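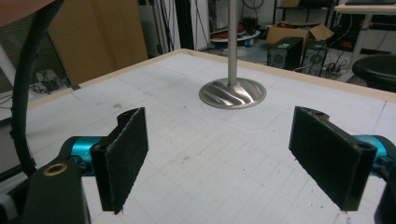

Unit 5: Color Fading and Grain in Film Scans

Reading for this unit: the Tresine scanning guide, chapter 3. Bring your notes from the Birier lab session.

Why old prints turn pink

Color prints carry three dye layers: cyan, magenta and yellow. They do not fade at the same speed. On many older stocks the cyan goes first, the yellow follows, and the magenta stays. The result is a pink or red cast over the whole reel, strongest in the shadows.

A global color shift will fix the midtones and very little else. Work on shadows and highlights separately, and check skin tones last. If the cyan layer has gone completely there is nothing left to bring up, and the color has to come from another source – a second print, if one exists.
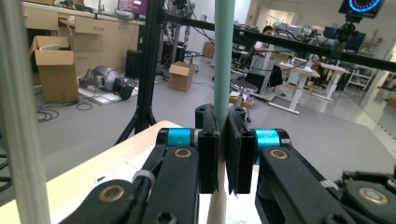 Pale green rod held between two finger pads.

Grain and noise

Grain belongs to the film. Noise comes from the scanner. Scan the same frame several times and average the results: the noise drops and the grain stays where it was. Do this before any grading, as lifting a faded channel also lifts its noise.

The Tiwari test reel has 97 shots. Shot 57 is the one to practice on, with a dark interior and a bright window.

Assignment

1. Grade shot 57 from the raw scan. Keep the grain.
2. Make a second version with light noise reduction on the blue channel only.
3. Export both as 16-bit DPX and put them in the Flondska folder, with up to 3 pages of notes.

Do not grade from a compressed copy. Banding in the sky areas will cost marks.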